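Benedetti Mobile
Call for Participants: Handset Usability Study, Hundbridge

Benedetti Mobile invites adult residents of Hundbridge to take part in a paid evaluation of its forthcoming budget smartphone, the Hernanau. A total of 70 places are available.

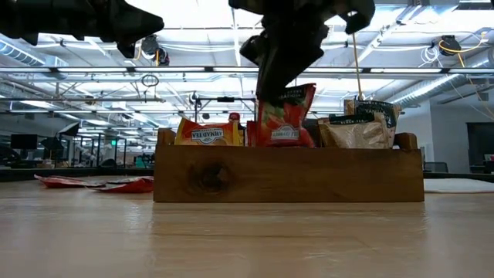
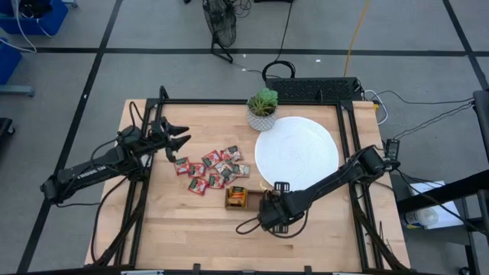
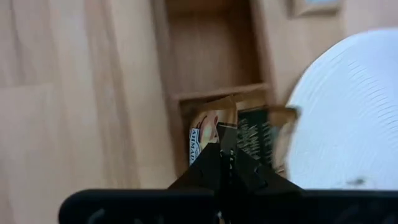
Participants will use the handset as their only phone for two weeks and attend one session at the Cerkivach Building. They will be asked to place calls, change the display settings and take photographs with both rear cameras. Subjects for the close-focus exercise will be ordinary items, such as the upright tea packets in a wooden box in the first picture, and participants will judge whether the printed lettering is legible on the screen. No technical knowledge is required.

Applicants must be 18 or older and must have used a smartphone daily for at least one year. Employees of mobile carriers or phone retailers are not eligible. Each participant who completes the study will receive $251. The handset must be returned with its charger.

Applications must be received by November 18, 2022. Please submit the form available at the reception desk and quote reference 214.

© Benedetti Mobile | Contact | Privacy | Back to top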